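Speaker notes: Teaching by hand, teaching by remote
Ellard workshop, afternoon session, 25 minutes plus questions

Slide 1. Title

Wait for the door to close. Say which project this comes from (Karkasden) and that the numbers are from the tabletop work only. The mobile base is a separate talk.

Slide 2. What we mean by a demonstration

One demonstration is one complete run of a task, from the start pose to release and retreat. We recorded 3,597 of them. After review, 2,697 went into training. The gap is mostly operator pauses, dropped objects and runs where the wrist camera lagged the joint log.

Define the two methods here and keep the terms fixed for the rest of the talk.

By hand: the operator holds the arm and moves it through the task. Gravity compensation is on. The gripper is opened and closed with a foot switch.

By remote: the operator moves a small leader arm and the work arm follows. The operator's hands never enter the workspace.

Slide 3. By hand

Fast to learn. A new operator gives usable data within the first hour. Contact forces are felt directly, so insertions and wipes come out well.

Main problem: the operator's hand and forearm show up in the camera views. A policy trained on those views can learn to follow the hand. We masked the fixed camera. The wrist camera is harder to mask and we gave up on it in April.

Second problem: people push the arm through poses the controller will not reproduce at speed. Show the joint velocity plot and point at the elbow.

Slide 4. By remote

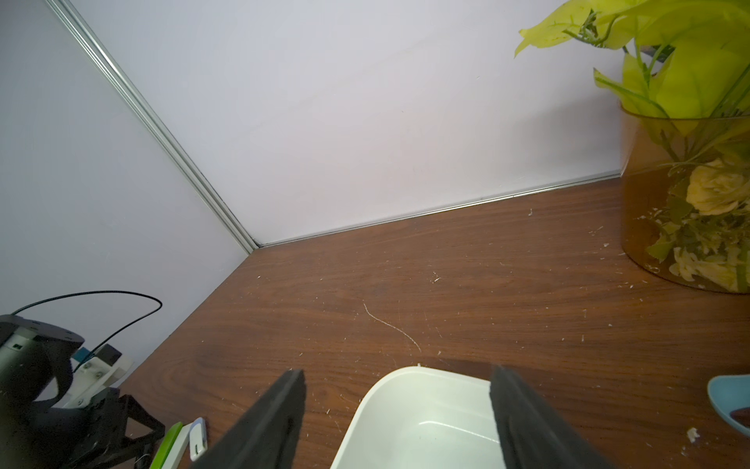 Operators need longer to settle in, and the first session is normally thrown away. Once they are used to the leader arm, the runs are more alike in length and path. The views at training time match the views at run time, and this matters more to the policy than smooth motion does.

Depth is the weak point. Operators working from the wrist view alone tend to stop short of a container rim and then creep forward. The creeping is copied faithfully by the policy. We now tell operators to pause above the container, commit, and throw the run away if they touch the rim.

Leave the slide up while explaining the delay. Anything the operator can notice, they will compensate for, and the compensation ends up in the data.

Slide 5. What to record

Joint positions, commanded positions, gripper opening, both camera streams, one clock. Record commanded and measured positions separately. We had 673 early runs with measured positions only. They were usable for checking the cameras and for nothing else.

Do not trim the start of a run automatically. The trimming script in Gurkuvance removed the approach from slow operators and kept it for fast ones. If asked, the fix was to trim on a button press.

Slide 6. Mixing the two

Pîrvu is our contact-heavy task set. There we trained on remote runs first, then added hand-guided runs with the camera inputs dropped for that portion. This kept the force behavior and avoided the hand problem. It costs one extra training stage.

Mixing without dropping the images was worse than either method alone. Say this clearly. It is the question people bring up afterward.

Slide 7. Scene variation

Operators tidy up between runs if you let them. Objects drift back to the same spots. We print a placement sheet per block of runs and move the background items as well as the target. Lighting was changed by hand at the start of each block.

Slide 8. Recommendations

Use remote control for anything that depends on vision. Use hand guiding for contact, and keep its images out of training. Budget 2 people per station, one to operate and one to reset and mark failures.

If short on time, skip slide 7 and go from 6 to 8.

Questions likely: cost of the leader arm (backup slide 9), why no VR controllers (tried, wrist rotation was poor), whether the data will be released (not decided).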